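Drasiveck Dental Lab Supply: Questions We Get About Erix Investment

Erix is our phosphate-bonded investment for casting and pressing. The technical sheet in the bucket tells you how it behaves when everything goes right. This page is for the other days.

Which Erix do I need, Standard or Rapid?

Standard goes into a cold furnace and climbs slowly overnight. Rapid goes straight into a hot one. If you are the sort of lab that invests in the afternoon and casts after breakfast, buy Standard. If the case was promised for this morning and it is already this morning, buy Rapid. They are not interchangeable, and a Standard ring placed in a furnace at 800 °C will make its objections audible from the parking lot.

Can I use ordinary tap water instead of the liquid?

No. The liquid controls expansion, and expansion is most of what you are paying for. You may dilute it with distilled water to bring expansion down, following the chart on the inside of the lid. Tap water varies from town to town, and so will your crowns.

My crowns are too tight. What am I doing wrong?

Usually the concentrate is too weak. Raise it one step on the chart and cast a single test coping before you commit a whole bridge. If you are already at full strength, look at how the liquid has been stored. Liquid that has frozen, even once and even a little, is finished. It may thaw out looking perfectly respectable. Throw it away anyway.

My crowns are too loose, then.

Same answer, other direction. Also check whether someone has been adding a splash extra to make the mix pour nicely. Every lab has a splasher.

How long do I mix?

Fifteen seconds by hand with a spatula, until no dry powder is left, then under vacuum for the time printed on your bag. Use a bowl that has never met gypsum. Plaster residue shortens the working time, sometimes to less than it takes you to reach for the ring. 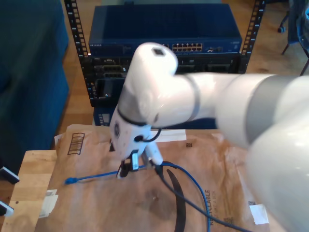 Why do I get little metal beads inside the crown?

Bubbles. Either the vacuum is weak or the wetting agent is pooling on the wax. Spray lightly, blow it dry, and fill the ring slowly from one side with the vibrator on low. Turning the vibrator up does not remove bubbles any faster. It moves them around and gives them new places to live.

If your mixer has not been serviced since you bought it, change the bowl seal and clean the filter before you write to us. We will ask.

Can I put Rapid in the furnace early?

Please don't. It needs its full setting time, counted from the start of mixing. Too early and the ring is weak and full of water that wants out. Leave it for hours and it starts to dry, which brings cracks of its own. If you miss the window entirely, let it go in cold the next day and treat it as a Standard ring.

Does Erix work with printed resin patterns?

With most castable resins, yes. Resin swells before it burns, where wax has the good manners to melt and leave. Wash and cure the patterns fully, give them a thin skin of wax, and use the slower heating program. We test with Tendent castable resin because it is the one on our own shelf. Others may be fine, but try one unit first.

What about pressing ceramics?

Use the pressing chart, which is the second one. People find the first one and stop looking. Ring size matters here too: the times given are for 100 g and 200 g rings, and a big ring on a small ring's schedule will have a cold heart.

Is the dust dangerous?

Yes. Erix contains quartz and cristobalite, and breathing that dust over the years damages the lungs. Open bags under extraction, wear a proper respirator, and divest wet. A paper mask from the bottom of the drawer is not a respirator. Read the safety data sheet, which is longer than this page and has fewer jokes.

How long does it keep?

Unopened, 2 years from the date on the bag, somewhere dry and at room temperature. Once opened, use the bag up in one go. Half a bag rolled down and held with a clothespin will take on moisture, and you will find out during casting.

Is Harb the same thing as Erix?

Harb was the old name for our gypsum-bonded investment, for gold alloys only. We stopped making it in October. If you still have some, do not use it with non-precious alloys or for pressing, and do not mix it with Erix to use it up. Somebody asks every month.

Can I get a sample?

Labs can order a trial pack with 2 bags and a small bottle of liquid. We don't ship liquid during hard frost, for the reason given further up.

Page last updated August 18, 2025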